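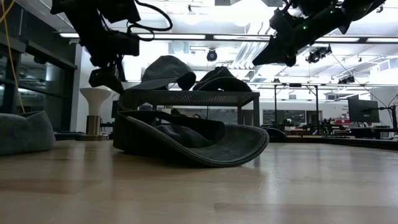
Severance agreements give people too little time to think

Most workers who lose a job are handed a severance agreement the same day. The paper offers some money, and in return the worker gives up the right to sue. Many sign before they leave the building. I think that is a bad way to settle anything, and the law should do more to slow it down.

Take the Batwood warehouse in Rendidville, which let go of 130 people in November. Rok Golob had worked there since 1983. He was offered eight weeks of pay and told the offer was good until five o'clock. He signed at four. He found out later that the release covered his unpaid overtime claim as well as any claim over the firing itself.

Older workers often get a set period to review an agreement, and a few days to change their minds after signing. Younger workers in most places get whatever the company decides to give them. A 30-year-old with rent due is under the same pressure as anyone else.

Employers say a longer wait costs them money and leaves things open. Arben Matić, who handles personnel matters at Tornska, told me his office already allows two weeks and has had no trouble with it. Having a lawyer read a short agreement in this town runs roughly $200. Compared with a claim that may be worth several months of wages, that is a small bill, but a person needs time to make the appointment.

Two weeks for everyone, in writing, would be a fair rule. The state legislature could pass it this session.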